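**Ticket 414 - Giveaway entries on the book blog are not counted**

Opened by: Eulalia Alarcón
Assigned to: Normunds Jaunzems
Status: solved, waiting for confirmation

**2022-05-18, first message**

Hello, I run the reading blog Ridness and I use your Fonix comment form for my book giveaways. The post for the spring box of mysteries has 54 comments, but the entry list shows only 30 names. Two readers wrote me that they commented and did not get the confirmation mail. The giveaway closes tonight, so I would be thankful for a quick look.

What I tried already:

- cleared the cache of the blog
- opened the entry list in another browser
- left a comment myself with my private address (it appears under the post, but not in the list)

**Reply, Normunds**

Thank you for the clear report. Please do not draw the winner yet. Can you tell me if the missing readers wrote very short comments, for example "Count me in"? And is the filter "Skip similar comments" switched on in your giveaway settings?

**Reply, Eulalia**

Yes, it is on. I think I switched it on in March, when we had a lot of spam. My own test comment was only "Lovely books, thank you" - so this is also short.

**Reply, Normunds**

Then I believe we have the reason. The filter compares every new comment with the older ones, and if the words are almost the same, it keeps the comment visible but does not make an entry from it. For a giveaway this is too strict, as many people write the same kind thing.

Please do these steps in this order:

1. Export the list, so that you have a copy.
2. Switch off "Skip similar comments".
3. Press "Rebuild entries" and wait until the green line is full.

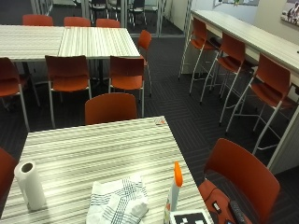
The rebuild does not send the confirmation mails again. If you want them, there is a separate button under the list.

**Reply, Eulalia**

I did all three steps. The list is now complete, and Hortensia Tapia, one of the two readers who wrote me, is in it. The other one, Baltasar Olivares, is there too, but twice. Is it a mistake?

**Reply, Normunds**

He commented with two different mail addresses, so the form takes him for two persons. You can remove one line by hand with the small cross. I leave the ticket open until you have drawn the winner.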